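Cellar > Reds > Everyday bottles
3 min read
3/10/18, started by Sveva De Luca

Cheap reds that like an hour in the fridge door

sveva_dl
I've been on a proper kick with light, chilled reds and I want your suggestions! What set me off was the Dukside Cinsault, 13 quid at my local shop, all sour cherry and a bit of pepper. Served cool it was gorgeous with a tomato tart (and gone far too quickly).
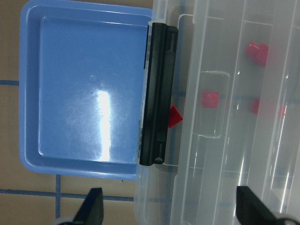
I then tried it at room temperature the next night and it seemed flat and a bit jammy, so I'm fairly sure the cold is doing a lot of the work. What else should I be putting in there?

motaung_fan
Motaung Pinotage! The unoaked one, mind, the oaked one goes bitter when it's cold. I bought 7 bottles in April and I'm down to my last.

corkscrew_pete
Sorry, can't agree on chilling Pinotage. You lose all the fruit and you're left with tannin. Cinsault yes, Gamay yes, Pinotage no.

motaung_fan
Have you tried it though? Twenty minutes, Pete, I'm not asking you to freeze it.

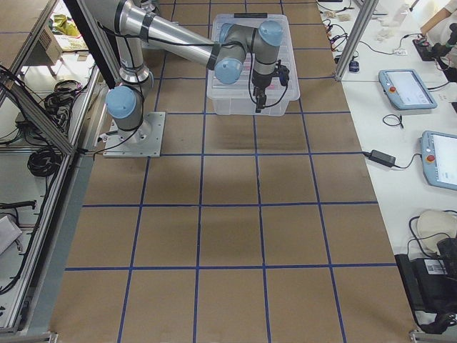

P. Michailidis
Loving this thread. I ran a blind tasting of 18 light reds for our wine club, and the Nalgate Gamay walked it, even against bottles at 33 pounds. We poured everything at the same temperature and wrote our scores down before anyone spoke. For the score sheet, rule up a big brown surface in squares with blue tape, as on that table with the robot arm, and give each wine a square of its own. Glasses stop wandering and you can taste in any order you fancy. Pinotage came mid-table, so you're both a bit right!

corkscrew_pete
I'll take a bit right. Was the Zelex rosso in there? I find it thin.

P. Michailidis
It was, and I had it second! Lovely violets. Give it some salami and try again. 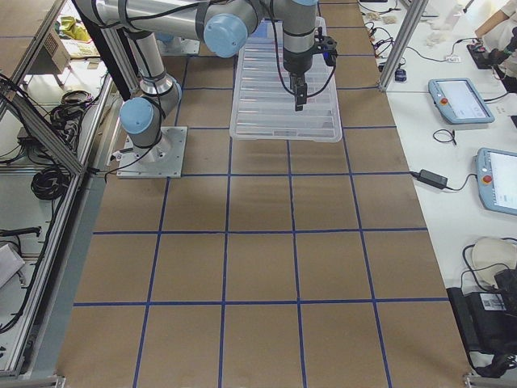
What I'm buying next

sveva_dl
You lot are brilliant. Nalgate first, then Zelex, then one Motaung for a fair trial at both temperatures. I'm making the tart again on Sunday and will post my notes, rude ones included.

motaung_fan
Unoaked, remember!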